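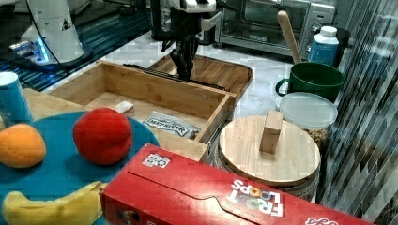

Canivside Robotics Club > Student projects > Kitchen task, gripper approach height

korkari_build
Posting our status before the July demo. The task is pick from an open drawer, place on the counter. We ran 40 trials with the same start pose and got 23 clean picks. Most failures were the fingers closing above the object. Light packets are worse than rigid items. I suspect the approach height is set too high for a drawer with low sides.

Tastlow
Check calibration before you touch the height. A 3 mm error at the wrist gives the same symptom. What is your reference surface?

korkari_build
The cutting board. We bring the fingers down over it, record the height, then apply a fixed offset for the drawer floor.

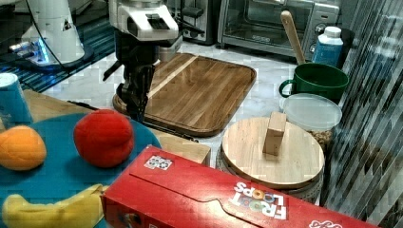
Catalina Arancibia
A fixed offset assumes the drawer floor is parallel to the counter. Measure it at the front and at the back. Our team lost two weeks to a drawer that sagged when pulled out.

Tastlow
Disagree. Sag on a short drawer is smaller than his finger clearance. Recalibrate first.

Hermenegildo Solís
You can both be right. Log the commanded height and the measured height for every failed trial. If the error is constant, it's calibration. If it grows toward the front, it's the drawer.

korkari_build
Logged as suggested. The error grows toward the front. I replaced the fixed offset with a two-point fit and reran the set: 78 percent clean picks. Tastlow, I also recalibrated, so the two effects are not separated.

Tastlow
Then you can't credit the fit. Run it again with the old offset and the new calibration.

korkari_build
Fair. Order for the next session:

1. Restore the fixed offset, keep the new calibration, repeat the full set.

2. Check arm reach over the board and the tray to its right before changing any poses.

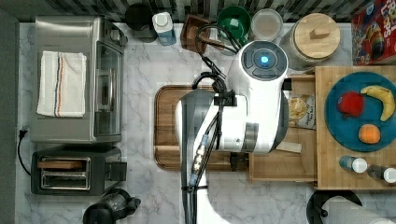
3. Switch to the two-point fit, same objects, same order.

4. Post both logs in the Kong folder.

Catalina Arancibia
Include the drawer extension in the log. It matters for the fit.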